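Home Shop Bats Gloves Care Guides Used Gear Contact

Rurnstead 41 Training Bat

Item 476. In stock at the Fumberg counter, usually out the door in 5 working days.

We carry one weighted training bat. For years we carried none, and I'm still not sure the category deserves the shelf space it gets in bigger shops. This page is longer than it needs to be because I keep having the same conversation at the counter, and I would like to have it less often.

The pitch for a heavy bat goes like this. You swing something heavy, then you pick up your regular bat, and it feels quick. It does feel quick. I've done it and so have you. Whether it is quick is another matter, and the people selling the things tend to slide from one claim to the other without stopping. If you own a swing speed sensor, try it in your own yard before you spend any money. Swing your game bat cold, write down the readings, then warm up with a doughnut on the barrel and do it again. Plenty of our customers have tried it. Some came back faster, some slower, most about the same. I wouldn't build a training plan on that.

What a heavier bat can do, used with some patience over an off season, is make you swing something heavy a lot of times. That is exercise. Exercise is good. It is also what you get from a medicine ball, a cable machine or splitting firewood, and a couple of those you may already have at home.

So why stock it? Mostly because people were buying worse ones. Two winters ago we saw a run of cheap weighted bats with loose filling in the barrel. You could hear it move when you tipped them. A bat whose balance point shifts during the swing teaches you to swing a bat whose balance point shifts, and I can't think of a game where that helps. 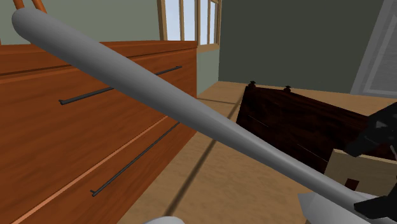

The Rurnstead is one piece all the way through, with nothing to rattle or come unglued. It is 33 inches long and weighs 41 ounces, and both numbers held up when we put our first delivery on the shop scale. I mention it because that hasn't been the case with everything that comes in here. The Brusevetti model we tried before this was sold as 38 ounces, and no two from the carton agreed with each other. We sent the carton back and got a very friendly letter.

Balance is on the end-loaded side. The catalog calls this "explosive barrel feel," a phrase I have read many times without learning anything from it. In practice, the bat wants to drop when you get tired, and your hands will drop with it. When that happens, the set is over. Grinding out ten more bad swings is how people end up with a sore wrist and a long loop in their swing by March.

Who it's for

Adult and older high school players who already have a swing they trust. A coach who is going to be standing there while it's used. Someone who has asked their doctor or trainer about it, if there's any history with the wrists, elbows or lower back.

Who it isn't for

Kids. I get asked about 12-year-olds every week and the answer stays the same. A 12-year-old needs a bat that fits, a bucket of balls and somebody willing to throw them. We'll sell you the bucket. The bat that fits costs less than you expect if you look through the used rack.

It also isn't for games. It carries no league certification of any kind, and an umpire who knows the rules will take it away from you. Don't stand in the on-deck circle with it either until you've checked your league's rule book, as some leagues have their own ideas about what you can warm up with.

Can you hit with it?

Soft toss and tee work, yes, with regular baseballs. The maker says it will take machine pitching too. I have my doubts, and the warranty seems to share them: read the second paragraph of the card and you'll find that machine use is "covered at the discretion of the distributor." The distributor is Ait Brahim, and in my experience they answer the phone and pay for honest breakage, but discretion is discretion. If your plan is to stand in a cage all winter, buy a bat made for that.

Cold weather is worth a word. Leave any bat in a car trunk through January and it isn't going to thank you. Bring it inside overnight.

How we'd use it

Madalena Vieira runs the winter hitting sessions at Fumberg, and she has her adult group take around 700 swings with the heavy bat over the whole winter. People hear that and think it sounds low. It works out to a short set before each session, full rest between swings, then the regular bat for everything else. She doesn't claim it adds distance. She says it makes people slow down and notice where their hands are, and I find that easier to believe than anything printed on the hang tag.

The tag, by the way, promises results in two weeks. Results are not defined.

Details

Length: 33 inches
Weight: 41 ounces
Construction: one piece
Use: tee, soft toss, dry swings
Certification: none
Warranty: one year, through Ait Brahim, keep your receipt

Returns

Bring it back unused within a month and you'll get your money. If it has ball marks on it, you've used it – we can talk about store credit, but please don't tell me it came that way. Bats that arrive crooked, or off the stated weight by more than an ounce, get swapped with no argument. Weigh it on a decent kitchen or luggage scale when you open the box. I'd do that with any training bat from any shop, including the ones with a professional player on the label.

Grip tape is sold separately. Bring the bat in and we'll wrap it while you wait, no charge if you buy the tape here. Thicker tape makes a heavy bat easier to hold onto, though it also makes the handle feel different from your game bat, and matching the two seems more useful to me than cushioning.

If you've read all this and you're still on the fence, come by and swing the counter copy in the side lane. Ten swings will tell you if you hate it. A lot of people do, and they go home with a new pair of batting gloves or with nothing, and either is fine by me.

Questions? Call or stop by the Fumberg counter | © 2020 Fumberg | Back to top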